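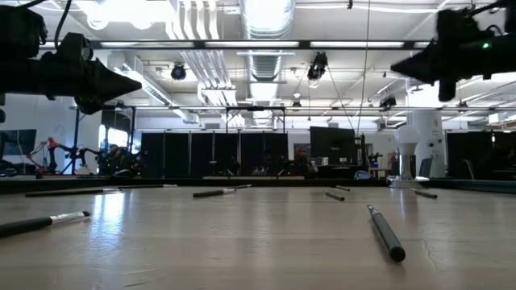
Page 2 of 11

Tijani Home and Craft Help > Painting and drawing > Looking after your kit

Getting a set of brushes back into order, and where to keep them

Posted by trernier_road, 03/04/2018

I have ended up with a table covered in paint brushes and would like to sort them out properly. They are mostly thin ones with dark handles, plus a couple that are thicker. Some have been used for acrylics and some for watercolour and I can no longer tell which is which. Until now they have all gone in one jam jar on the windowsill.

I want to know three things. Should they be stored flat or standing up? Is there any way of telling which ones are past saving? And does the lamp matter? I work in the evening with a bare bulb in a metal holder at the back of the table, and the top is a bit shiny, so I get a glare off it when I am trying to look at the tips.

The table top is scratched as well but I am not bothered about that.

skalance_sheds
Member, 32 posts

Standing up is fine once they are dry, bristles at the top. While they are wet, lay them flat on an old towel or hang them with the bristles down. If you stand a wet brush on its handle end the water runs back under the metal part, softens the glue and swells the wood. After that the paint on the handle starts to flake and the head goes loose. I have lost good brushes that way.

To sort them, do one at a time. Wet the bristles in lukewarm water, shake once, and see what shape they make. A round brush should come to a point. If it splits into two points, or one hair sticks out at the side, try washing it with plain hand soap and shaping it with your fingers, then leave it overnight. If it is the same the next day, put it with the rough ones. I still use mine for glue and for masking fluid.

Squeeze the bristles just below the metal as well. If it feels hard there it is old acrylic. Brush cleaner will shift some of it, left for 2 hours, but check the tin in case it says less. Do not leave the head resting on the bottom of the pot while it soaks or it will set bent.

Once you know which are which, put a bit of coloured tape round the handles, one colour for acrylic and another for watercolour. Wrap it near the far end where you don't hold it.

marshgate
New member

just buy new ones, they are cheap enough

kettle_and_string
Member since May

Agree with most of what skalance_sheds says. On the lamp, a bare bulb standing behind your work will always throw a reflection towards you off a glossy top. Move it to the side, the left if you are right-handed, and put a shade on it. A sheet of grey sugar paper under the brushes helps more than anything. Dark handles show up well on it and you can see pale hairs too.

For storage I gave up on jars and bought a Trikico brush roll, the canvas sort with narrow pockets. The long handles stick out of the top a little but it ties up all right. Nearly all of my thin ones share pockets. Don't roll it up with anything damp inside, mine got mildew along the bottom seam and I had to wash the whole thing.

3 replies. Log in to reply to this thread.
Previous page | Next page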